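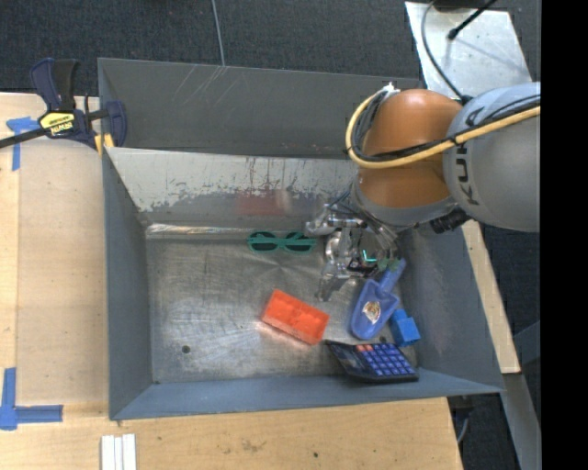

Sorting bins: liners, holes and small items

December 2020
By Paweena Bunnag

The metal sorting bins at the Ballier site are due for inspection before the next stock change. Check the sloping back wall first. Where the surface has started to peel, mark the bin number on the sheet and leave the loose edges alone - scraping them puts flakes in with the goods. Reddish-brown streaks are to be noted separately from scratches. A scuffed floor is acceptable if it is still flat.

Mixed small goods (sunglasses, calculators, scoops and similar) stay limited to one layer per bin. Fold the temple arms of sunglasses before they go in. Anything narrow enough to pass through a hole in the bin goes in a lidded tub on the shelf.

Wipe the floor and side walls with a damp cloth and mild detergent, then dry them. Do not use abrasive pads on the gray metal. The Yensuk cleaner ordered in May leaves a film and has been withdrawn; return part-used bottles to stores.

Spare liners are held under stock code 3231. The current delivery is 300 pieces, with a limit of two per request. Send completed sheets to Chutima Kaewmanee.

Recent items
Shelf label sizes, revised
Lidded tubs: new supplier
Returns desk at Iltel

Contact the stores office | © 2020 Mutiline | Back to top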